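December, late evening

Got back from the Seltton at half past nine. The new show opened tonight, Zdislava Baláž in the front room and Nele Petersen in the back. I had told Hui-mei I would only stay an hour and I stayed nearly three.

Baláž's part is called Pomia. It is a set of large ink drawings on cloth, hung from the ceiling so you have to walk between them. I liked the two nearest the window best. The price list had one at 2813 and the small studies at 223 each. I thought hard about a study and did not buy it.

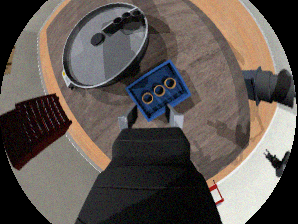

Petersen's room is all wall reliefs, cast plaster with color rubbed into the surface. The early ones are nearly white. The later ones get stronger, and the piece by the door is a bright royal blue close to the blue of that block with the three round holes, each with its thin tan or golden edge. I stood in front of it for a long time. Up close the color is uneven - thin at the corners and heavy in the middle - and I think she wanted it that way. Vlasta Georgiev, who wrote the wall text, says the series began in 2000 and stopped for years when Petersen lost her studio. I would have liked more on that and less on theory.

Talked to Su-chen Chou by the coats. She is hanging her own show at Cozma next and is worried about the lighting there. I said I would come over one afternoon and hold the ladder. She also asked if I had sent my slides to Vono yet. I have not.

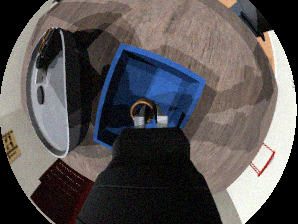 Do I want to show at Vono at all? I want the room, but I don't want to make ten new paintings in a hurry to fill it. Four are finished and I would hang those four tomorrow. The rest need the winter.

Hui-mei had left soup on the stove. Ate it standing up. Must write to Petersen about the blue piece, and find the card with her address on it, which I think is in my other coat.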